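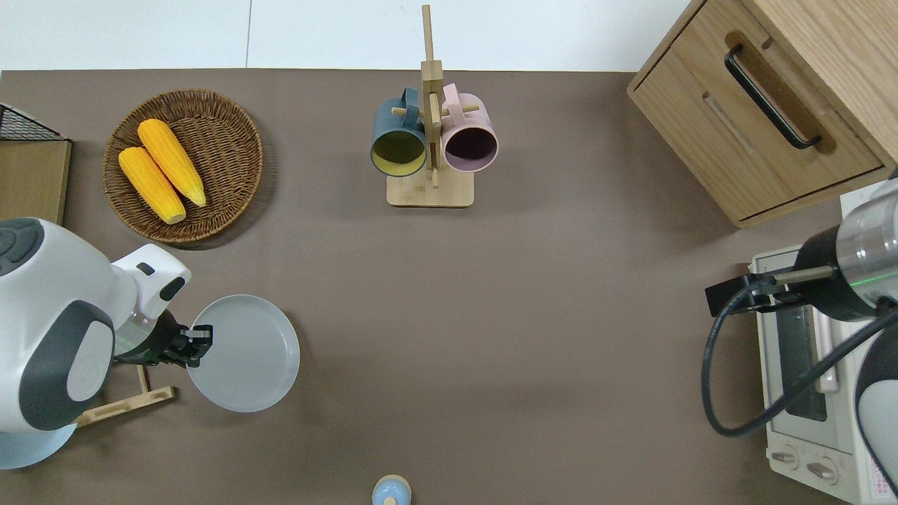

A few posts on growing sweetcorn on an allotment, as I've had the same questions from several people since November. I've grown it for seven seasons at the Plekasby site, on heavy clay, with the wind coming straight off the fields. The shops sell it all year and it's fine. Two yellow cobs in a wicker basket, like the pair here, cost next to nothing in August. I still think it's worth the ground, mainly for the taste in the first hour after picking.

Variety first. I've settled on Langat for the main block. It's an early one with medium cobs and it puts up with a cool June. I tried Esevholm for two years and the flavour was better, but it wants a longer summer than we get. In the second year most of it was still pale and watery when the nights turned cold.

Don't grow the two side by side, by the way. If they flower together they cross and you can end up with starchy kernels on both. Either keep them well apart or sow one of them three weeks later.

Sowing. Mine go in at the end of April, one seed to a deep pot, on a windowsill. Toilet roll tubes work too but they go mouldy if you keep them too damp. I sow the seed about an inch down, water once and then leave them alone until something shows. Most failures I've heard about on our site were seed rotting in cold, wet compost.

Germination last year was poor by my standards. I put in 76 and lost nearly a third of them. The packet had been open in the shed since the year before and sweetcorn seed doesn't keep well. Buy fresh.
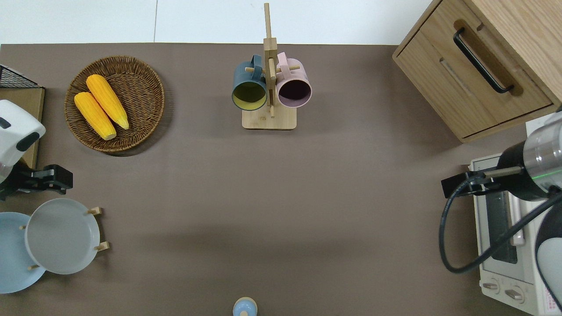
The other thing that takes seed is mice. They will go down a row of pots in one night and dig out every one, leaving a neat little hole. An upturned crate with a brick on it stops them. So does a sheet of glass, but you have to remember to lift it once the shoots are up.

Planting out is the end of May here, or the first week of June if it's been cold. I've gone early twice and regretted it both times. The plants go yellow and sit there, and the later ones overtake them by July.

Plant in a block, never a single row. The pollen falls from the tassels at the top on to the silks lower down, and in a single row the wind carries most of it off sideways. I do a square, 18 inches between plants each way. On a windy plot like ours you can go a bit closer and they hold each other up.

When the tassels are out I walk through about midday and tap the stems. It may do nothing at all on a breezy plot. The year I was away for it we had a lot of gappy cobs, but it was also a very wet July, so I can't say which it was.

Feeding. It's a hungry crop. I put two barrows of manure on the bed in autumn and a handful of chicken pellets round each plant when it gets to knee height. One year I used the liquid feed from Rutulico, following the instructions on the bottle, and couldn't see any difference between the fed half and the other half. I've gone back to pellets.

Water matters more than feed once the cobs start to swell. Our nearest tap is 202 paces from my plot, which I know because I paced it out for an argument about hoses. So I mulch with grass clippings in June and then give it two cans per square yard twice a week in dry spells. A good soak does more than a splash every evening.

Side shoots: leave them. People pull them off like they would with tomatoes. I've done half a bed each way and got the same crop.

Roots showing at the base of the stem are normal. Draw some soil up over them and the plant will stand better in wind. If one does go over, push it upright the same day and firm it in with your boot. After a couple of days the top bends back up by itself and you have a plant with a kink in it, which crops but gets in the way.

Badgers. If you have them, you'll know. They come the night before you planned to pick, push the whole plant down and eat one side of the cob. String and old CDs did nothing. The only thing that has worked on our site is two strands of electric fence, one low and one at knee height, switched on from the day the silks go brown.

Picking. Wait for the silks to turn dark and dry, then peel back a bit of the husk and push a thumbnail into a kernel. Clear juice means too soon, milky is right, and paste means you've missed it. Fold the husk back if it isn't ready. Hold the stem with one hand and twist the cob down with the other.

Expect one good cob per plant, and a second small one if the summer's been kind.

Cooking: boiling water, no salt, four minutes. Salt goes on after with the butter. Anything you can't eat in a couple of days is better blanched, cut off the cob and frozen flat on a tray before bagging.

Stalks are slow to rot whole. I chop them with a spade and put them at the bottom of the bean trench.

Someone has asked about baby corn. Any variety picked very young will do, or so I've read, but I haven't tried it. Squash underneath I have tried, and it was fine until I needed to get in and pick.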